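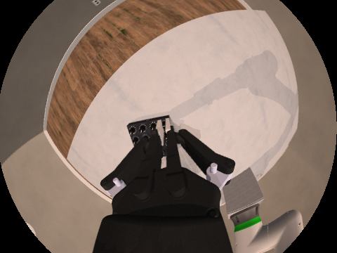
Does the wrist camera need its own calibration file for each gripper?

One file per camera is enough as long as the lens settings stay the same, but the mounting offset has to be entered again whenever the gripper changes. Wafula asked me this off list and I said I would put the reply where everyone can find it.

Now to Octavian's message.

On 31 January 2023, Octavian Lungu wrote:
> I ran the parallel gripper and the Murkix one through the same pick
> list in the simulator and the Murkix came out worse, which I did not
> expect. Same block, same start pose. Is the wide lens to blame, or is
> it the grip? I only kept the wrist view, so I can't tell from the
> recordings. Also, which Rondlow version are people on? Mine still
> says 10.
>
> Octavian

I would not blame the lens yet. The wide view bends every straight edge, and the table border comes out as an arc, but Rondlow corrects for that before it works out the grasp point. If you switched the correction off for speed, turn it back on and run the list again before changing anything else.

What I would look at first is the shadow. With the lamp where it is in the shared scene, the arm throws a long grey shadow on the pale surface, starting near the fingertips. The block is black, so are the fingers, and I think the edge finder sometimes takes the shadow for part of one or the other. Sânziana saw much the same in November with the Ursu controller. She moved the lamp and her misses dropped from 244 to 100 over 1163 attempts. She changed nothing on the gripper.

Please keep an overhead view as well next time. From straight above you get the bent arm, the gripper and the shadow on the mat together, and it is much easier to see whether the approach was off or the fingers simply closed in the wrong place. I now save one before every batch with the gripper empty and nothing on the mat, so there is something to compare against.
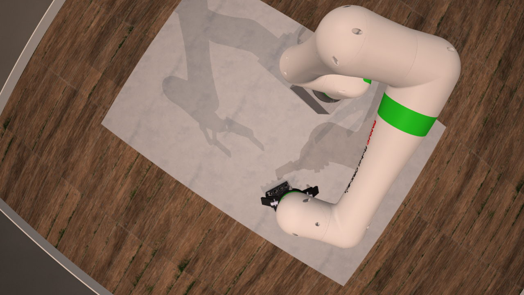 What to send before the next comparison

Octavian, could you post these when you have them:

1. The scene file, with the lamp position as you had it.
2. The pick list, in the order it was run.
3. Finger opening and closing speed for both grippers. I suspect the Murkix is still on the Inar defaults, and those are slow.
4. Wrist and overhead recordings from the same attempts.

Yes, 10 is fine – Cornel and I are both on it.

Ruxandra Vasiliu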